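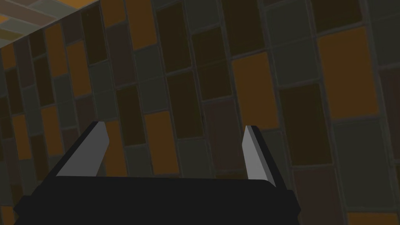
Aldana Yáñez
Columnist, Travel and Local History

10/27/23

The Admiral Slept Elsewhere

There is a hotel in Horncombe where an admiral spent one night in June, a long time ago, on his way to somewhere he wanted to be. He had a cold. He ate some soup. In the morning he left by the early ferry and, as far as any surviving letter shows, never mentioned the town again as long as he lived.

Horncombe has mentioned him ever since. He has a street, a bakery, a brass plate, a parking garage and a kind of almond cookie. His room at the Hotel Sepúlveda costs more than the one next door, which has the same bed and a better view of the harbor. When the town put out its new walking tour last spring, the admiral got the first stop, the last stop and the cover.

I took that tour. You download it through an outfit called Drorkix, put in your earbuds, and a man with a warm baritone tells you to imagine the clatter of hooves. I was standing outside a dry cleaner. I imagined the clatter of hooves as well as I could, and then he told me to turn left.

My complaint is that the admiral is boring and Horncombe isn't. This was a salt town. For most of its working life it boiled seawater in sheds along the Cester, which runs down past the bus station and smells like it has opinions. The salt went inland on mules and came back as money, and the money went into the tall skinny houses that everybody photographs on their way to see the soup bowl. (There is a soup bowl. The card says it is "of the period.")

The salt boilers fought with the fishermen over firewood. They fought with the monks over Sundays. At one point they fought with each other so badly that the river was officially declared to be two rivers, an upper and a lower, each with its own toll. You could be charged twice to float a barrel past the same church. I would follow a warm baritone anywhere to hear more about this, and the tour gives it one sentence, between the admiral's boots and the gift shop.

I understand how it happens. A town has a weekend visitor's attention for the length of an ice cream cone, and a famous name does a lot of work in that time. A famous name fits on a road sign. "Site of a long and bitter quarrel about firewood" does not, or it does if you make the sign bigger, and then somebody has to mow around it.

But look at what we're asking people to care about. The man was passing through. If sleeping in a place makes you part of its history, then I am a major figure in the history of several airport motels, and I expect my cookie.

What bothers me more is what it does to the people who live there. I grew up in a town with a visiting celebrity of its own, a composer in our case, who changed trains there. We did a pageant about it every year in school. I played a porter. I could tell you what color gloves that composer wore, and I was a grown woman before I learned that my grandmother's street had been named for a strike, and that she remembered the strike, and that she would have told me all about it if I'd asked.
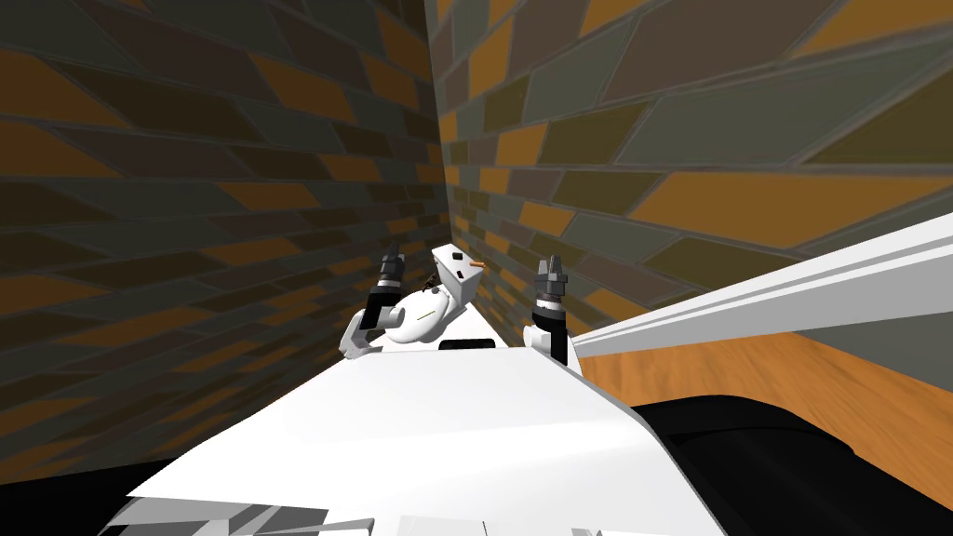 Darcy Turcotte, who read a draft of this column and sent it back with a lot of underlining, thinks I'm being a snob. The admiral paid for the new museum roof, Darcy points out, and the salt boilers never brought in a dime. Take him off the cover and you'll have a wonderful tour that gets downloaded by me. People come in through the famous door, Darcy wrote, and once they're in the house you can show them any room you like.

Fine. I like the house idea, and I might believe it if anyone in Horncombe had opened a second room. The salt sheds that still stand have no sign at all. I found them by getting lost looking for the restroom. One has a wall plate with the toll rates for the lower river, worn nearly smooth, and somebody had leaned a bicycle against it.

So I have a modest proposal for the tour people, and it doesn't require anyone to melt down the brass plate. Keep the admiral. Give him one stop. Let the baritone say that he came, that he was sneezing, and that he went away. Then walk us down to the river and tell us who got punched over the firewood.

And put the bed in the regular room on sale. I'm going back in June, and I'd like the harbor view.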